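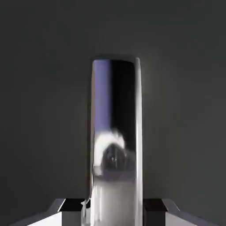

Sim render, wrist view: chrome bar between the fingers, plain gray background.

Hi all,

Sorry for the slow reply, May got away from me. Kalevi's question is quoted at the bottom but I'll paste the bit I'm answering here too:

> Did you ever find out whether the mirror finish is what's hurting you,
> or is it just that the policy hasn't seen enough tall thin things?

Mostly the finish! We finally did the boring version of the test. Same bar shape, same start poses, same lighting, and the only thing we swapped was the material. With the matte gray material the policy got 90 percent of 400 trials. With chrome it dropped to 6 percent (yes, six, I ran it again because I figured I'd loaded the wrong checkpoint).

If you look at the render you can see what it's up against. There's a blue-purple stripe and a big black column on the upper part of the bar, and then lower down a white arc curling over a dark round blob with a tiny bright speck in it. All of that is reflection, and it slides around whenever the wrist moves. My guess is the policy treats those borders as the edges of the object, but I haven't got a clean way to show that yet, so please don't quote me on it.

What helped was dumb and cheap. We randomized the surroundings that get reflected, separately from the background the camera sees directly. So the backdrop stays plain gray but the bar is reflecting something different every episode. We fine-tuned on 600 of those episodes in the Tulotley scenes and chrome came back up to a level I'm happy to keep working from. I'll post the number once the Windent split is done, I don't trust it on one scene set.

Plain color jitter did nothing for us, by the way. Neither did adding blur. If anyone has tried predicting a mask first and feeding that in, I'd love to hear how it went.

Configs are in the Proseck folder, under chrome_bar. The reflection maps are big so I left them out, just ask.

On Kalevi Kauppinen's message:

> Nice results on the matte set. I've got the same trouble with shiny
> parts over on the Peltonen bench and I'd like to know before I go
> and collect a pile more demos. Did you ever find out whether the
> mirror finish is what's hurting you, or is it just that the policy
> hasn't seen enough tall thin things?
>
> Kalevi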